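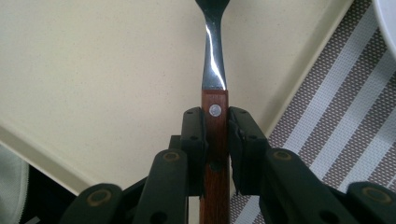
Notes from the Usgate open day, 02/12/2018

Usgate opened its manipulation lab to visitors this weekend and I went along for the afternoon session. I work on packaging lines, where the grippers are mostly suction and the objects are mostly cartons, so a room given over to laying tables is well outside my usual territory. I took four pages of notes. Most of them are below, tidied a little.

The lab is on the ground floor of the old Provadham building. Signing in took longer than it should have, and the group was split in two before anyone had found the coats. My half went to the data collection benches first and the lecture room second. I think the other half had the better order, as the talk explained several things I had already spent time puzzling over.

The work is called Drikance. It collects recordings of people doing ordinary household tasks with hand-held grippers, one in each hand, and uses those recordings to train a controller for a pair of arms. The operator's own fingers never touch the crockery. Anything the operator does has to be done with two jaws per hand, so in principle everything in the recording is something a machine with the same jaws could repeat. Dae-han Na, who runs the benches, was firm on this point. If an operator reaches past the tool and nudges a plate with a knuckle, the take is thrown away.

The task on the day was place setting: a fork, a plate, a striped woven mat and a beige tray. The tray is where things start and the mat is where they end up. A good take lasts 18 seconds. I asked what counted as good and was told that the fork must be parallel to the edge of the mat, judged by eye, and that no object may be dropped from any height at all.

The fork is more interesting than I expected. It has a wooden handle, rectangular in section, with a rivet through it near the metal neck. A flat-sided handle suits a parallel grip very well: both pads meet a flat face and the thing doesn't roll. Held by the neck, it would have a narrow, polished, tapering section between the pads, and any error in the angle of approach becomes a rotation. The team have an all-steel set as well, and Dae-han said the drop rate with it was bad enough that they use it only with experienced operators.

The pads are black and slightly rubbery, and they are screwed on so that they can be changed. Wear is a real problem. The inner edge goes first, and a worn edge changes where the object sits by enough to matter when takes from different weeks are mixed. They now log pad changes alongside the recordings, having not done so for the first 3 months. I have made exactly the same mistake with suction cups.

The jaws are driven through a linkage, with two arms to each side and brass-coloured bushings at the joints. I asked about backlash. The answer was that there is some, that it grows, and that they measure it every Monday morning with a feeler gauge. I would have liked to see the numbers but they weren't on display.

We were each allowed a turn. I did three attempts and dropped the fork in two of them. The difficulty isn't closing the jaws, it is lifting a thin object from a flat surface without scraping. You learn to tilt the wrist outwards and come in low, and you learn to look at the pads and not at your hands. Jordan Mottram, who was looking after visitors at our bench, can do the whole setting without appearing to think about it. Jordan has been recording for 10 weeks and said the first of them was mainly spent being annoyed.
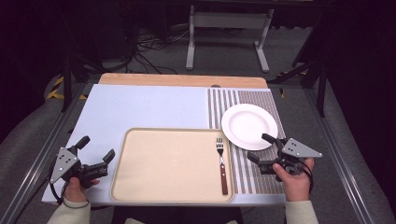 Why use hand-held grippers when the arms could be driven directly by remote control?

Mostly speed and cost. An operator with hand-held tools records several takes in the time a remotely driven arm needs for one, and the tools can be carried to any table without moving an arm there.

The talk was given in a warm room with a poor projector. It dealt with the step I find least convincing, the transfer from recorded hand motion to arm motion. A person can put a wrist in places an arm can't, and can do it faster than the joints allow. Their method is to check each take against the arm's limits afterwards and reject those that don't fit. On the place setting task 70 per cent survive the check. That figure was offered with some pride, and I suppose it is respectable, but it means a good deal of labour goes in the bin. I asked whether operators could be warned during the take, with a tone for instance. It has been tried. Operators slowed down and began to move oddly, and the recordings got worse.

Somebody at the back asked about Munteanu, the older tool design which this one replaced. It had curved fingers and a spring return, and it handled cups better. It was dropped because the fingers flexed, so the measured opening and the true opening disagreed under load. There are still a couple in a cupboard and Dae-han let me try one afterwards. It is nicer to hold - the balance is further back - and I can see why people complained when it went.

Points I want to follow up:

Whether the flat-handled cutlery makes the results look better than they would on a normal drawer of forks. I suspect so.

How they line up the two tools in time. The question was asked and the answer went past me.

Pad material. I was promised the supplier's data sheet and have written to remind them.

They plan another session for the spring, with cups and a washing-up bowl. I have put my name down, and have asked to be in the group that gets the talk first.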